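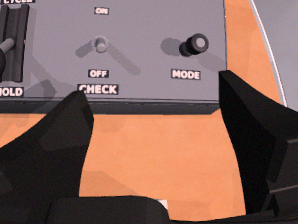
Control Panel Task, wrist view in simulation. CHECK switch beyond the left fingertip, MODE knob on the right.

Tunevis Panel Pack
Simulated operator panel for manipulation training and testing
Supplied by Jaltex

Product code: TV-146
Licence: per workstation, 3 years of updates included
Delivery: download

What it is

Tunevis Panel Pack is a simulation kit for teams who teach a robot arm to use the controls that people use. Many machines in Canadian workshops are still operated by hand from a panel with a few switches, a lever and a selector. To replace this panel by a network connection is often expensive, and sometimes the machine's maker does not permit it. For this reason some of our customers prefer that the robot learns the panel as it is.

The pack gives you the panel, the table surface, the gripper and the wrist camera view, ready to load. You don't need to model anything before you start the first session.

The controls

Toggle switch. Small, light grey, with the labels ON, OFF and CHECK. The tip is short, so the approach of the fingers has to be accurate. In our experience it is the control which asks for the most practice.

Cycle lever. A lever moving in a slot between two rails, with a dark round handle. The labels are CYCLE and HOLD.

Mode knob. Black, cylindrical, with a grey cap. It stands higher than the switch and its shadow falls across the panel, which is useful if you want to test how your vision model behaves with shadows.

Program selector. A rotary knob with a thick rim and a yellow indicator line. The positions are P1, P2, P3 and P4, printed in white around the upper half of the knob.

All labels are part of the texture and can be changed. If your own machine says "Manual" and "Auto", you write this in the label file and reload the scene. French labels can be made in the same way, accents included.

The camera view

The wrist view is intentionally close. The fingers occupy a good part of the image and they will hide some labels during the approach, as it happens with a real wrist camera. Customers who come from a fixed overhead camera are sometimes surprised by this. Our advice is to record the first sessions slowly and to look at each one before you go on to the next.

You can move the camera mount and change its angle in the settings. Please save your values in a separate file, as an update will write over the default one.
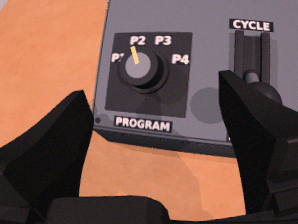
Setting up the program selector task

1. Load the panel and choose "Selector" in the task menu.
2. Choose the start position and the goal position. If you leave the goal empty, the kit takes a new one at every episode.
3. Open the gripper wide enough to pass on both sides of the knob.
4. Record by teleoperation, or run your own policy.
5. Read the result in the session log. The angle of the knob is written at each step, together with the position of the fingers.

What is in the pack

80 prepared tasks, from a single switch movement to a sequence with all the controls
2173 recorded demonstrations, with camera images and joint values
Label editor
Lighting and surface colour settings (orange is the default colour)
Printed quick guide, on request

What is not in the pack

The physical panel is not included. The Palumbo bench panel is sold separately and has its own page. Force feedback for the teleoperation handle needs the Zukiner module, also separate.

From a customer

"We used the pack in June to prepare our arm before the real panel was delivered. The lever went well from the first week. For the toggle we had to record many more sessions than we planned, and I would like to have a second toggle shape in the next version."
Sanaa Helmy, automation technician

Questions before you order

Write to Manuela Mazza in our sales office and tell her which arm and which gripper you use. She will check the compatibility list with you and can arrange a trial licence. Schools and colleges pay a reduced price.

Page updated Jul 29, 2019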